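2019-03-18

Notebook, handheld gripper demos, food sorting. Continuing from last week's page.

Goal today: find out if the drop in grasp success is coming from the demos or from the policy. Ladi thinks demos. I thought policy on Friday, less sure now.

Where we are. Set A is 2,674 demos after filtering, 3,000 collected. Everything one-handed, one person, plain gray mat. Policy trained on set A picks fine on the gray mat and falls apart on anything printed. Shafiq swapped in the patchwork tablecloth and success went from 41 of 50 to 19 of 50. Same objects, same lights, same person resetting the table. So background, or so it looked.

But then ran the replay check. Took the 31 failures and pulled the predicted gripper paths next to the nearest demo in set A. In 18 of them the approach is okay until the last few centimeters and then the fingers close early. Not lost, not wandering off to a fruit print like I expected. Just early. Only six went for the print. The other seven are a mix, two are my fault (started recording before the reset was done).

Early close is a width problem. The width signal in set A is read off the finger positions in the wrist view, and if the finger detection slips on a busy cloth then the width is junk. At training time the mat is plain so we never saw it. Should have plotted this in the first week.

Plotted it. On the gray mat the width trace is smooth. On the patchwork it jumps, worst over the gingham, checks right behind the pads. Jumps go both ways but the policy only seems to care about the small-width ones, reads it as "already closing" and finishes the job.

Fixes tried, in order:

a) Median filter on width, 5 samples. Helps a bit. 24 of 50.
b) Longer filter, 15 samples. Lag gets bad, squeezes late, knocks round things away. 17 of 50. Dropped.
c) Reject any width change faster than the fingers can move, hold the last good value. 33 of 50. Keeping this.
d) c plus retrain with random crops of printed fabric pasted behind the fingers. Training now, on the Barua box, should finish overnight if no one bumps it off the queue again.

Note for d – the pasted crops are from the fabric scans in the Vostow folder, NOT from our own tablecloth. Want the tablecloth to stay unseen for the test. Please nobody add it.

Afternoon, set B. Two grippers over the same cloth, new data not a test. Reason for doing it now: if the width fix holds we want hand-overs and shared clearing next, and the one-hand data has no second gripper in view at all. Policy has never seen one. Tried it cold last Thursday, just held the second gripper still near the target, and the arm steered around it like it was a food item it didn't like, then stalled. Four times out of five. The fifth it tried to pick the gripper up.

Protocol for set B so we all do the same:

- Both grippers start open, jaws over the table, hold still for two seconds before moving.
- Items go on the white sheet with the green border. Scatter by hand, don't line up. Overlap from the camera's point of view is fine and wanted.
- Stuff at the far end of the table is distractor only. Never pick from there. If you touch it, trash the episode.
- Call your item out loud before reaching. Sounds silly, cuts down on both going for the same walnut.
- Say "done" at the end, whoever is on the laptop marks the time.
- Wrist views from both sides get saved. Sync flash at start and end. If the end flash is missing keep it anyway, Drornar sync script can recover from the start one, mostly.
- Redo the scatter every episode, not every second one. I know it is slow.

Item notes. Chocolates are harder than the fruit. The ridged pear one is okay across the waist but tips if you take it near the top, and the shell one slides out of the pads if you come in along the grooves instead of across. Mandarins easy. Limes easy. Walnuts roll, need the slow close. For the slow close let the gripper settle open first, do not snap it, the snap teaches the policy to snap.

Also chocolate gets soft in the hand after a while. Rotate them out, the spare ones are in the drawer under the Diltix scale.

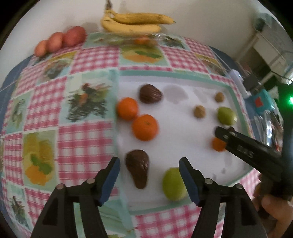 Set B, my wrist view, jaws open on the pear chocolate. Second gripper in from the right, partly over the lower mandarin.

This is the kind of view set A doesn't have – a target partly behind somebody else's tool. Ran the item detector on a batch of these just to see. It holds on to the pear and the mandarins in the open, keeps flickering on the half-covered ones. Finger detection was better than I feared when the pads are over the plain white and bad again as soon as they cross onto the cloth. Consistent with the morning. Good, I guess.

One thing to watch. The second gripper's jaw is black like ours and the finger detector grabbed it twice as one of our own fingers, width came out huge. Rule c catches it if the switch is sudden, wouldn't catch it if the other gripper drifts in slowly. Simple mask by image region might be enough, our fingers are always in the same part of the view. Shafiq to try, he wrote the detector and I don't want to break it.

Ladi asks if we should just put a proper encoder in the handle and stop reading width from video. Yes probably. But then set A has no matching signal and I'm not throwing out 2,674 demos. Could do both and use the encoder ones to check the video width. Parking it till d is back.

Target for set B is 1,000 episodes before we train anything on it. Not looking at partial results before then, we did that in September and chased noise for two weeks.

Tomorrow
- eval d, 50 on patchwork, 50 on gray mat (make sure we didnt lose the gray)
- rerun c with a fresh scatter list, today's was the same list as the baseline and I want to know if 33 is real
- region mask, Shafiq
- Ladi + me, set B from ten on
- recharge both grippers tonight!! left one died midway through an epsiode

Open question, no answer yet: six failures went for the print. c does nothing for those. If d doesn't either then Ladi was at least a little bit right.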